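4.2 Drying practice and storage of crockery

Households in the Brellavside sample were asked how they dried and stored everyday crockery after washing. Of the 356 households that returned the kitchen questionnaire, 300 answered this part in full, and the results in this section refer to those households only. Dishwasher use is dealt with in Section 4.4.

Air drying was the usual practice. Most respondents left plates and bowls on the bench beside the sink and put them away at the next meal. Towel drying was more often reported by older respondents and by those in units with less than a metre of free bench. Several respondents in the Iyer Street units wrote that they towel dried only when visitors were expected, and these answers were coded as air drying.

The form of drying equipment varied more than the practice itself. Wire racks with a plastic coating were common in rental homes, where they had often been left behind by earlier tenants. Wooden racks were more common in owner-occupied homes and were usually described as a gift or a market purchase. Respondents with wooden racks were more likely to mention discolouration near the feet, and a few said they oiled the timber in April, before the cooler months. Folded tea towels and flat silicone mats were used mainly by people living alone.

We also asked how plates were placed. Upright placement, with each plate held on its edge, was the norm wherever a rack allowed it (Figure 2). Bowls were harder to classify. Many respondents said they leaned bowls against the last plate in the row or turned them upside down on the bench, and the wording of the question did not separate the two. The interview guide was changed after the first 30 home visits to ask about bowls on their own. 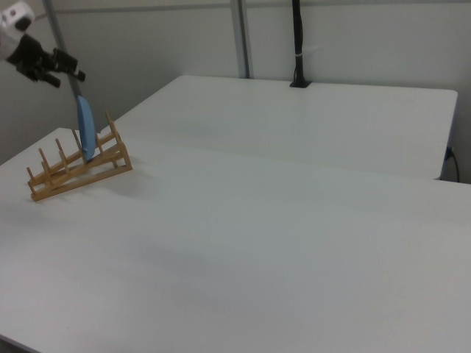

Figure 2. Light blue plate held upright on its edge in a wooden dish rack.

Storage after drying followed the layout of the kitchen. Where the cupboard was above the sink, plates tended to be put away the same day. Where it was across the room, the rack often served as the main storage place, and some respondents said their most-used plates never went into a cupboard at all. The same pattern was reported in the earlier Suser survey of rental kitchens, although that survey did not ask about rack type.

Bench space was measured during the home visits with a tape, from the edge of the sink to the nearest fixed appliance. Racks were left in place for this measurement, and the area they covered was recorded separately.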